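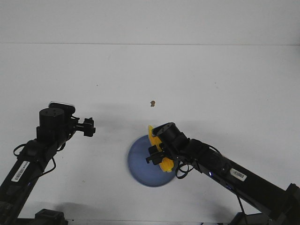 Sourdough starter gone flat after moving house

Started by prundska_baker, Sep 22, 2023

We moved from sea level up to 2,759 feet and my starter has slowed way down. Same flour, same jar, same feeding twice a day. It used to double before lunch and now it barely gets halfway by dinner. I'm on well water now if that matters. Has anyone had this happen?

leo_riedl
Altitude should speed it up if anything. Lower air pressure, dough rises faster. I'd look at the kitchen temperature first. What is it in there at night?

prundska_baker
Low 60s. The old place was an apartment and stayed warm whether I wanted it or not.

leo_riedl
Then that's it. Put it in the oven with the light on and the door cracked.

Ekanayake
I disagree with leo, or partly. Cold slows it down, sure, but halfway by dinner at low 60s is still weak for a starter that was healthy. I would get the water checked. Ours was very hard and the starter got sticky and sour and never really took off until I switched to jugs from the store. That was in April and it has been fine since. 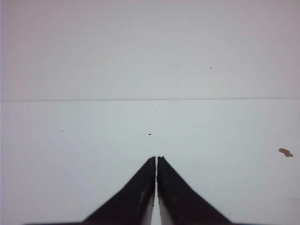

Two dark tips, almost touching, over white.

trirora
Hard water is fine for bread. People pay extra for minerals. Chlorine is the one to worry about and a well won't have any unless it was just shocked. Was it?

prundska_baker
Possibly. The seller had some work done on the pump before closing. I'd have to ask.

trirora
Ask. If they poured bleach down there and didn't flush it long enough, you'd still be getting some.

Ekanayake
Fair point, I hadn't thought of that. Jugs would tell you either way. Split the starter in two and feed one from the tap and one from the store for a few days.
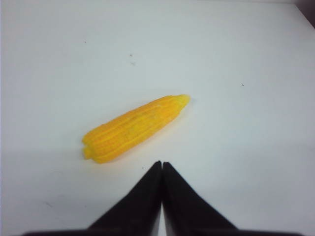
Keep both jars on the same shelf while you do it, otherwise you're testing the shelf. Rubber band at the starting level on each one.

ailsa.dalgleish
I'm at a similar height and mine likes a spoonful of rye in each feeding. Also go thicker – it dries out up here and you think it's stiff when it's only crusted on top. Lid on, not cloth.

leo_riedl
She said same flour. I'd change one thing at a time and I'd still start with the heat.

prundska_baker
Seller's agent says yes, the well was treated, and they don't know when it was flushed. Two jars going as of tonight, both in the oven with the light on. Will post when I have something.

trirora
Put a note on the oven knob. I have preheated mine with a starter in it.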